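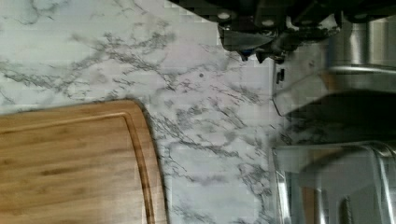 How much water does an infantry battalion group need each day in the field?

The planning figure used on Exercise Drita was 13 liters per person per day, which for a group of 336 comes to 4,368 liters. That covers drinking, cooking, basic washing and first aid. It does not cover vehicle washing, laundry or showers, which are planned separately and were not provided on the exercise.

The figure matters mostly for what it does to transport. The standard water trailer issued to the group, the Sombatkul single-axle type, holds 2,000 liters. Two trailers on one trip each deliver 4,000 liters and leave a gap of 368. Three trailers on one trip each cover the day with 1,632 liters over, but only if all three are fit for the road. The group went into the Zernitcombe training area with three trailers and lost one to a cracked drawbar on the second day. From then on, one of the two remaining trailers had to make a second trip every day.

The water point was 10 kilometers from the distribution point by the only track rated for a loaded trailer. Driving time was not the main problem. Filling was slow, and testing was slower. Each load was checked for chlorine at the water point and again on arrival, and a load that failed the second check could not be issued until it had been dosed, left to stand and checked a third time. Three loads failed on arrival during the exercise. All three had been standing in the trailer overnight.

Capt. Siriporn Suwannarat, who ran the supply cell, changed the routine after the third failure. Trailers were no longer filled in the evening for issue the next morning. They were parked empty, filled at first light and issued the same day. Companies were told to hold one day's water in cans at all times and to draw against what they had used, not against a fixed allotment. The second part of that instruction took longer to work. Two companies continued to send in the same request each day regardless of stock, and one of them was found to be holding nearly two days' supply while another was short.

The source at the water point was a stream. Raw water was pumped through a settling tank and then through a Filtura unit, dosed with chlorine, and held in a collapsible tank before loading. The filter element clogged faster than the planning table allowed for. The table assumes clear water, and the stream was brown for two days after heavy rain. The crew at first backwashed the element more often, which kept up the flow but used a good deal of treated water. Moving the intake upstream of the vehicle ford and raising it off the stream bed on a float did more to fix the problem. After the move, backwashing went back to the normal interval.

Several points were recorded for the next planning cycle:

Spare drawbar parts for the water trailers should go forward with the repair section. They were held at the rear, and the damaged trailer was out of use for the rest of the exercise.

The route between the water point and the distribution point should be checked for a loaded trailer in both directions. The bank at the ford was passable with an empty trailer and marginal with a full one.

Can markings need to be enforced. Fuel cans and water cans were stored on the same pallet at one company position. No contamination was found, but the affected cans were set aside and could not be used.

Chlorine test kits were issued one per trailer. One more should be held at the distribution point, where the arrival check is done.

Water returns should state stock on hand, amount used and amount requested, in that order. The old form asks only for the amount requested.

Wichai Chaimongkol, the civilian engineer attached to the supply cell, has also asked that the planning figure itself be looked at. His measured use for the rifle companies was below 13 liters on cool days and above it on the two warmest. The kitchen used more than its share throughout, largely on cleaning pots between meals. He suggests separate figures for the kitchen, the aid post and the companies, to be added up at battalion level. The supply cell supports this in principle. The objection from the companies is that it creates three figures to argue over in place of one.

No change to the figure will be made before the September exercise, when use will be metered at the kitchen and the aid post for the first time. Two flow meters have been ordered. Companies will measure by can count.

The full report, dated 2020-05-25, is held by the supply cell and can be requested through the usual channel. Annex B contains the daily water returns. The page for the fourth day is missing the aid post entry, and a corrected copy will be sent out when the log has been checked.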